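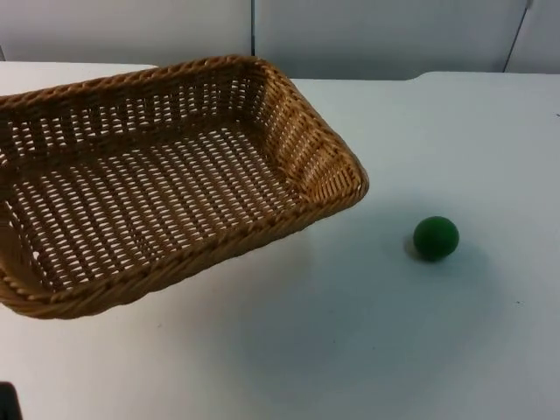 Oddale's indoor basket-toss league opens its second season in September 2018 with one rule change, and it has already used up 491 words of the town newsletter's letters page. Players must now land a small green ball in a rectangular woven basket set on a white tabletop. Last year they used a bucket, which was felt to be too forgiving.

Timothée Hoarau, who runs the league out of the back of the Salteo cafe, chose the basket himself. "It has a rim," he said, when asked about its qualities.

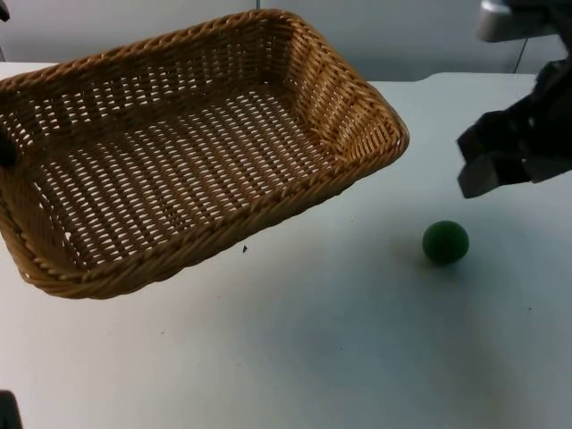

Critics from neighboring Trotport, who lost the February final by 2 points, say the thick braided edge will send good throws anywhere but in. Hoarau calls that the sport.

Entry is open to 18 players, with 6 places held for Trotport as a gesture of peace. 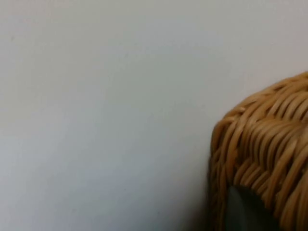 Each player gets one practice throw. The winner keeps the Yeh Cup, a soup bowl with handles, and is expected to return it clean.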